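The case for leaving the cutlery on the table

Posted 2 June 2025 in Opinion, Home and Kitchen

I grew up in a house where the table got stripped after every meal. Plates off, salt off, cloth shaken out over the back step and folded into thirds, and heaven help you if you left a teaspoon behind. I kept that up for years without asking what it was for. Then in May I spent a few weeks eating at other people's tables (long story, bathroom renovation, don't start me) and I've come home a convert to the cutlery pot. Right there in the middle of the table, morning to night.
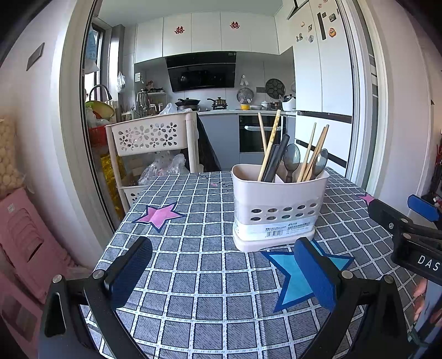
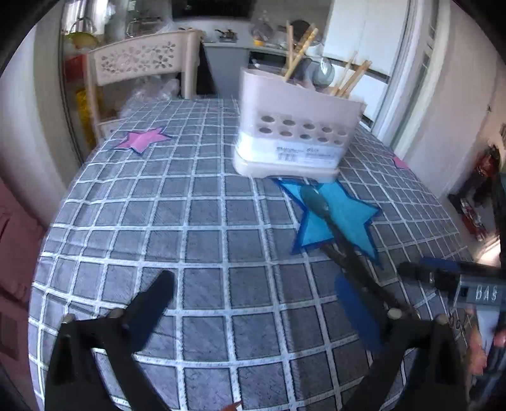

Checked cloth, paper-bright stars, chopsticks and spoons in the caddy: the table that won me over.

I know, I know. It's a plastic tub with holes in it. It's still got the label on! But I sat down at that table on my first night and reached for chopsticks without getting up, without opening three wrong drawers in somebody else's kitchen, and without asking my host where anything lived, and I felt more at home than I have in houses with a linen napkin and a fork on either side of me.

My friend Josefien Hermans thinks I've lost the plot. Her position, which she put to me over a very long cup of tea, is that a table should be a clear surface and that anything living on it permanently is clutter with good manners. She has a drawer insert from Novitz with a slot for every shape of thing a human has ever put in their mouth, and I'll admit it's a lovely drawer. I've stood and admired it. But have a look at what goes on at her place at dinnertime. Up she gets for the forks. Up she gets again because someone wants a spoon for the sauce. Then one of the kids drops a knife and it's up again, and her dinner's going cold while the rest of us make sympathetic noises and keep eating.

With a pot on the table you just reach. The kids reach too, and I reckon that's the bit that matters most. A four-year-old can't get to the cutlery drawer in my kitchen, but she can kneel up on a chair and pull out a spoon, and she's as proud as anything about it. My niece now hands them round to everybody like she's running the place. You might get three spoons and a chopstick. You say thank you and you work with it.

The hygiene people will be along shortly, so let me deal with them. Yes, things stand out in the open air. So does the fruit. So does the bread, most days, at my place. Put them in with the handles up if it bothers you, though chopsticks are a law unto themselves and I've never met two households that agree on which end goes down. What I do care about is drainage, and I'll be a bore about it. Get one with holes. I had a solid ceramic jar for years, a gorgeous heavy thing, and the bottom of it grew something I'm not prepared to discuss in a family publication. Airholes down the sides, a quick rinse every few days, and stand it upside down on the rack overnight when you remember. I remember maybe half the time.

You don't need to spend up, either. I went a bit silly when I got home and priced the fancy ones. Urkix wants 34 dollars for a caddy in brushed something-or-other, and there's a Trarnard one with a rotating base, as if what the dinner table was missing was a ride. Mine's plastic and cost 12 dollars. It weighs nothing, it goes under the tap, and when it got knocked onto the tiles last week it bounced.

Now, the tablecloth. I'd be letting the side down if I didn't say a word for a cheerful tablecloth, because the pot and the cloth go together in my mind. I've been through my plain oatmeal phase, same as everyone. Oatmeal shows soy sauce from across the street. A grey check hides a multitude, and if there's a star or two on the table as well, then so much the better, because something bright is doing its bit before the food's even out. Pink and pale blue on grey! I'd never have picked it in a shop, and I thought about it all the way home.

Wim De Smet, who lives over the road and has firm views on most things, reckons a patterned table is for people with children. He's got a bare timber one that he oils, and he makes you use a coaster, and then he watches the coaster. I'm very fond of Wim. I've never once put my elbows on that table.

And maybe that's my whole gripe with the bare, beautiful, cleared-off table. It makes you feel like you've arrived before it was ready for you, or after it had closed. When there are spoons sticking up every which way, somebody's expecting to eat here again fairly soon, and you could probably stay for it.

Josefien says she'll try it for a week if I promise to stop going on about it. I've offered her my old ceramic jar and she's said no thank you. There's a spare plastic one in my laundry full of pegs, so I'll wash that out and drop it round to her, and I'm putting a few chopsticks in it so she can't pretend she didn't know what it was for.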